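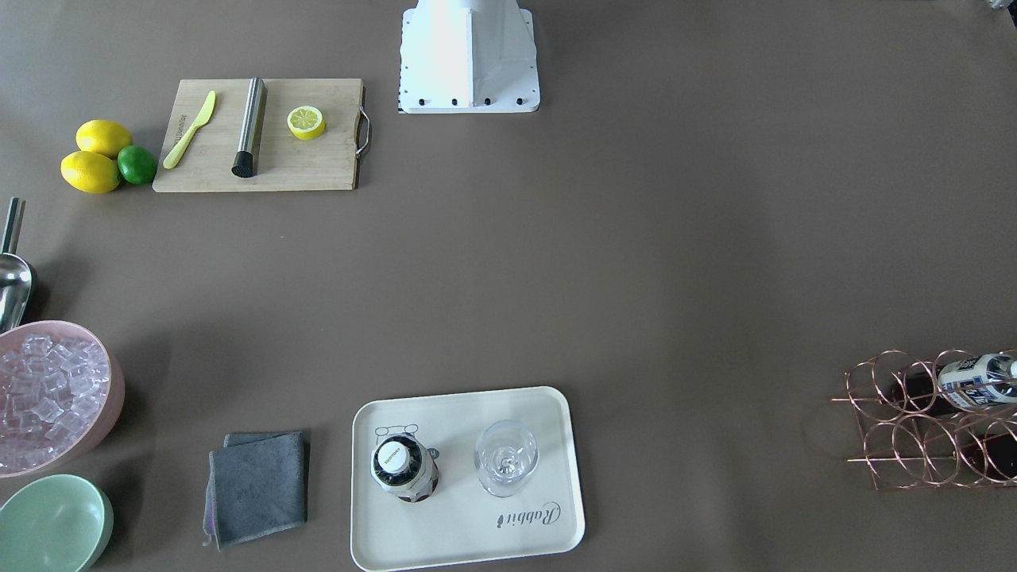 Call for participants: teaching two robot arms to serve drinks

The Sorine project is looking for 6 people to help us with a study on learning from demonstration. You guide the arms by hand through a bar task, such as moving a glass or picking up the ice scoop, and we compare how well the robot learns from different teachers.

In our February study, 100 demonstrations from one expert gave weaker results on new table layouts than 100 from several beginners. Now we want to repeat this with 300 demonstrations, and with lemons, bowls and racks placed differently each time. 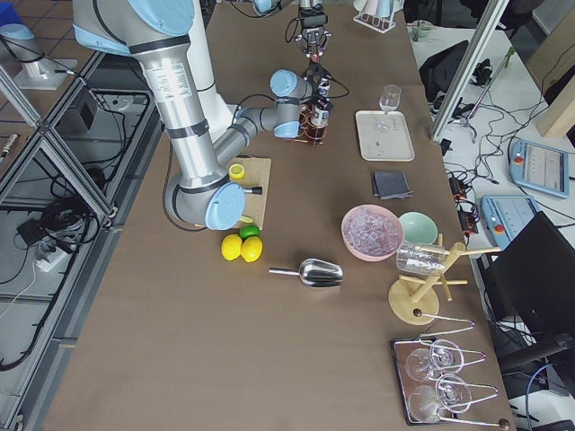 Photo: Ozan Tatlı / Sorine project

Who can apply

Adults with no experience in robot programming. Left-handed persons are very welcome -- we had too few of them before. You should be able to stand for one hour.

What you will do

Each person comes for two sessions at the Istum lab. A researcher stays with you all the time, and you may take a break or stop whenever you wish. We record the arm movements and the table, but we do not store your name with the data.

How to apply

Write to Ozan Tatlı at the Istum front desk until Sun 18 September. Please tell us your free afternoons and which hand you use for writing.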